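Fruit in tubs: does the container matter?
Student project report, Bernness College, food and hospitality
30 November 2022

Share 89 Comments 4

What we wanted to find out

The fruit on the canteen counter goes soft before people buy it. Everyone blames the supplier. Our group thought it might be partly what it gets kept in and how it gets handled between the crate and the counter. So the project was: same fruit, different containers, same room, see what happens. Small project, small budget (£40, most of it spent on fruit).

Not a proper lab study. We know that. Two of us had never done a method section before and it probably shows.

What we used

-- Loose fruit from Spanos, the shop by the bus station. Apples, plums, pears. Bought the same morning each time, never from the reduced shelf.
-- Plastic tubs, the Cutolier ones the canteen already owns. Hard plastic, straight sides, no lid, no holes.
-- Cardboard trays with the paper liner left in.
-- A wire basket, borrowed from the bread counter and wanted back by lunch most days.
-- Eltulus washing-up liquid, ordinary cloths, kitchen scales that read up to 2000 grams.
-- Notebook. The spreadsheet came later and should of come first.

The scales were a pain. A full tub went over the limit so we had to weigh the fruit in parts and add up. One of the October entries is blank where the person writing and the person weighing each thought the other had it.

How we did it

Washed the containers. Dried them with a cloth and then left them upside down on the rack for the night. Fruit went in by hand, one layer only, stalks up where there was a stalk. Plums touching, apples not touching if we could help it. Pears lay on their sides, they won't stand.

Then left on the side, out of the sun. Looked at every morning before the first class. For each piece we wrote down firm, giving, soft or gone. "Giving" means your thumb leaves a dent that comes back. "Soft" means it doesnt come back. We argued about this a lot in the first week so the early scores are less reliable than the later ones, and we have marked them with a star in the table.

Anything gone was taken out the same day. We did not put a new one in its place, which left gaps, and gaps let things roll. More on that below.

Handling

Second part of the project and the more interesting one in our opinion. We dropped fruit into tubs from different heights. Lowest was basically placing it. Highest was 400 mm above the floor of the tub, measured with a ruler taped to a bottle. Apples only for this, plums would have been cruel and also messy.

Afterwards each apple was cut in half and we looked for brown under the skin. Bruises dont always show on the outside. Some of the worst looked perfect until cut.

The tubs themselves we checked as well. Old tubs have had years of being stacked inside each other and scrubbed, and the floor of one gets covered in fine marks. We wanted to know if a scratched floor is any harder on fruit than a newer one, or any harder to get clean.
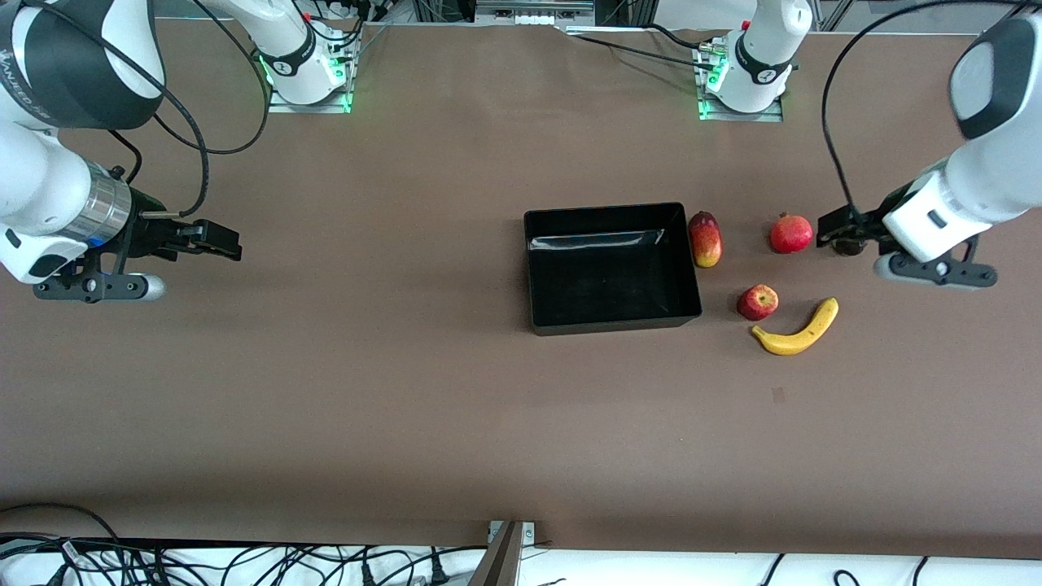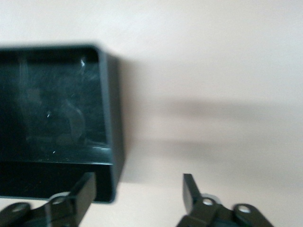 Second one: tub floor, faint scratches and smudges on dark plastic.

Cleaning was checked with a white cloth. Wipe the floor of the tub, look at the cloth. Very basic. Scratched tubs gave a greyer cloth after a quick wash, and about the same as the others after a proper soak. Juice dries into the corners too, the rounded ones are easier but you still need to get a finger in with the cloth. If you only rinse, it comes back sticky.

Dark plastic makes all this harder. On a pale tub you see the dirt. On a dark one you see shine, and shine looks clean. We had a tub pass by eye and then fail on the cloth. That goes in the recommendations.

Results (short version, full table at the back)

Plums did worst in the tubs. No air under them, and any damp sits on the floor of the tub and stays there. The plums at the bottom corner nearest the wall went first in nearly every run. Cardboard was kinder, the liner takes up some of the wet. Liner has to be changed though and we forgot once.

Apples hardly cared. An apple in a tub and an apple in a tray looked the same to us all the way through.

Pears were odd. Firm, firm, firm, then gone overnight. We couldn't link it to the container at all and dont want to pretend we can.

Wire basket: good for air, bad for marks. It left lines on the pears. Customers don't like lines.

For the drops, placing by hand gave no bruises we could find. From the top height most apples bruised, in the hard tubs and the cardboard both, though the cardboard bruises were smaller when we cut them. A folded cloth in the bottom of the tub helped more than changing the container. Cheapest fix in the whole project.

Scratched floor against newer floor, no difference in bruising. The marks are too fine to matter for that.

Things that went wrong

Rolling. Once there was a gap, every time somebody moved the tub the apples knocked into each other and the wall. So some bruises we counted as drop bruises may be rolling bruises. We only noticed this halfway through. Later runs had paper stuffed in the gaps, earlier ones did not.

Someone ate one of the pears. Recorded as missing.

The room was warmer in the last week when the heating came on, and we have no thermometer readings before that so can't correct for it.

Recommendations for the canteen

Keep the tubs for apples. Put plums in cardboard with a liner and swap the liner daily. Cloth in the bottom of any hard tub when unpacking a crate. Put fruit in by hand, dont tip it. Soak dark tubs and check them with a white cloth, not by looking.

If another group carries this on, they should score blind, so the person pressing the fruit doesnt know what it was kept in. And get bigger scales.

Share 89 Comments 4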